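Gurkia Military Assistance Mission

The Gurkia Military Assistance Mission, known in most of its own paperwork as GMAM and in the barracks by several other names, was a program set up to train and reform the ground forces of Gurkia. It passed through 6 lead contributors and was declared a success by each of them on the way out. The mission's headquarters was at Bikach, a former tractor depot in the north of the country, and its last foreign instructors left one August after a parade which the host army did not attend.

Background

Gurkia's army had been dissolved by decree following the border war, then reassembled when it was noticed that the border was still there. The second army inherited the buildings of the first, along with most of its sergeants and all of its debts. Donor governments agreed that it needed training. They did not agree on what kind, and the founding document, the Flodow Memorandum, gets around the difficulty by using the word "capacity" 307 times without a definition.

The memorandum called for a light, mobile force able to patrol the Flodow valley. An annex, negotiated separately and signed on the same afternoon, called for a heavy armored brigade. Both were funded for the first year.

Organization

Command rotated. Each lead contributor brought its own doctrine, its own maps and its own marching pace, and the recruits were expected to forget the previous set. The first syllabus taught section attacks in groups of eight, the second in groups of ten. Under the third, the groups of ten were divided into fives, and a report to donors described this as a doubling of available units.

Interpreters were hired through Adams, a contractor that had previously supplied catering to the same base and kept the same invoice forms. For the first five months interpreters were therefore billed by the portion. Ayanda Adams, a former logistics officer with no connection to the firm, spent much of her tour returning mail addressed to it. Her later memoir, The Wrong Adams, is the most readable account of daily life at Bikach and the only one with an index.
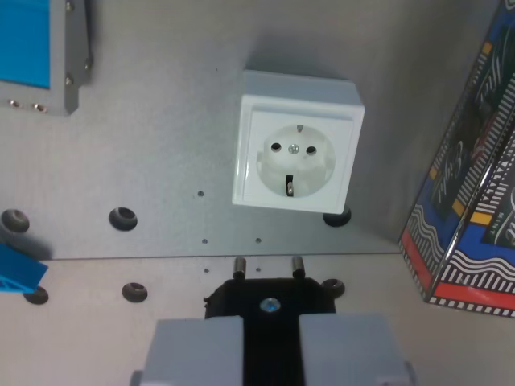 Training was held in the mornings, as electricity at the depot was rationed and the classrooms had no windows on the useful side. Afternoons were set aside for "consolidation," a term the instructors took to mean revision and the recruits took to mean lunch. Attendance was recorded at 8 a.m. and not again. The battalion on paper had 894 men. An audit in the second year, held at 3 p.m. without warning, found 200, and some of those were there to repair the roof.

The missing soldiers continued to be paid. Their salaries were collected by their company commanders, who told the auditors that they were holding the money for safekeeping. The mission responded with a course on financial integrity. The commanders attended it in full strength, received certificates, and asked whether a daily allowance was payable.

The Flodow exercise

The program's largest field exercise was planned as a demonstration for visiting ministers. The scenario required the trained battalion to retake a village in the Flodow valley from an opposing force played by the presidential guard, which had never been through the program. The guard declined to withdraw at the scheduled time, its commander having understood that the purpose was to win. The village remained in enemy hands overnight, and the ministers were given lunch in a different one.

The official summary states that the exercise "generated a number of valuable lessons." They were collected in a bound volume, classified, and left off the reading list of the next contributor, which held the same exercise the following year with a similar result and a better lunch.

Assessment

Opinion on the mission has been divided between those who were employed by it and others. The final joint report rated progress in four areas as "on track" and in two as "emerging." It did not give a rating for fighting, as the measure had been dropped after the second rotation on the grounds that it discouraged the partner.

Bheki Dlamini, whose study of the program is the standard critical work, argues that the central problem had little to do with drill. The recruits, in his account, learned what they were shown quickly enough, then went home to an army in which promotion depended on cousins. He also points out that the valley was in fact pacified during the mission's final year, through an agreement on grazing rights reached by two local councils. The mission listed it among its achievements. Defenders of the program reply that the councils met in a tent the mission had lent them.

Legacy

The depot at Bikach was handed over to the Gurkian ministry of agriculture, which found uses for the garages and the fence. Several graduates went on to respectable careers in private security. A successor program has been under discussion ever since, and its draft terms of reference follow the Flodow Memorandum closely, including the page numbering and the heavy armored brigade.

See also

Border war (Gurkia)
Flodow Memorandum
Presidential Guard (Gurkia)
Security sector reform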